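El turno de Hikport

El faro de Hikport dejó de necesitar a alguien dentro en enero, pero la orden de cerrar la vivienda tardó unos meses en llegar. Mi padre la leyó de pie, la dobló y la metió en el cajón de los cubiertos. Luego siguió pelando patatas.

Yo había subido para ayudarle con las cajas. El camino desde el puerto son 238 escalones y los hice con la mochila vacía, porque pensaba bajarla llena. Él ya tenía apartado lo que quería llevarse: dos mantas, la radio, una lata de anzuelos y los cuadernos. Lo demás lo dejaba.

– No es mío – dijo –. Estaba cuando llegué.

Los cuadernos eran 17. En ellos había apuntado todas las noches el viento, el estado del mar y los barcos que pasaban. El Aver salía casi en cada página, siempre con la misma letra apretada. Era el carguero que iba a Skirkex con harina y volvía con madera, y durante años hizo sonar la bocina al doblar la punta. Mi padre contestaba con la linterna desde la cocina, aunque desde el puente no se pudiera ver.

Comimos tarde. Después me pidió que barriera mientras él bajaba la bombona al cobertizo. Barrí la cocina y el pasillo, y al retirar la alfombra del cuarto pequeño vi que las baldosas de debajo tenían el mismo gris que las demás. Siempre había creído que allí el suelo era distinto. De niño me contaban que debajo había una trampilla y yo dormía con los pies encogidos. 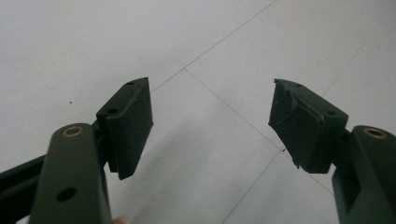 El suelo, gris claro.

Cuando volvió le pregunté por la trampilla.

– Eso lo decía tu madre para que no te levantaras de noche.

Se sentó en la cama sin colchón y estuvo un rato mirándose las manos. Me contó que ella se había marchado en el Aver, cosa que yo sabía, y que él había subido a la linterna a verla pasar, cosa que no sabía. Aquella noche apuntó viento flojo del noroeste y mar rizada. Tenía la página localizada. Me la enseñó y no había nada más escrito.

– ¿Sonó la bocina? – pregunté.

– Sonó. Eso no se apuntaba.

Seguimos con las cajas. A media tarde entró niebla y no se veía ni la barandilla. Mi padre puso los cuadernos sobre la mesa, los ordenó por años y limpió cada tapa con un trapo. Tardó mucho. Cuando los metió por fin en mi mochila, pasó el trapo también por la mesa, de un lado a otro, como hacía después de cenar.

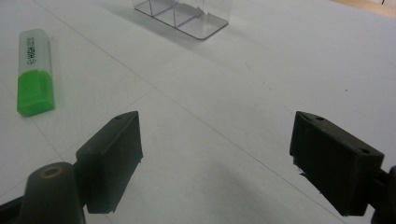
Me dijo que pesaban más de lo que parecía y que me turnaría con él en la bajada. Le contesté que no hacía falta. Cerró la puerta con las dos vueltas de siempre y después se acordó de que tenía que dejar la llave puesta, así que volvió a abrir, la colocó por dentro y entornó.

Bajamos despacio. En el descansillo del medio hay un banco de piedra y nos paramos. Arriba, la luz se encendió sola a su hora. Él miró el reloj y asintió.

Entonces se oyó una bocina. El Aver llevaba años desguazado, podía ser cualquier barco. Mi padre buscó en el bolsillo del abrigo, sacó la linterna y la encendió dos veces hacia la niebla.

– Apunta – me dijo.

Yo no llevaba lápiz. Le dije que viento flojo, que ya lo escribiría en casa, y volví a cargarme la mochila.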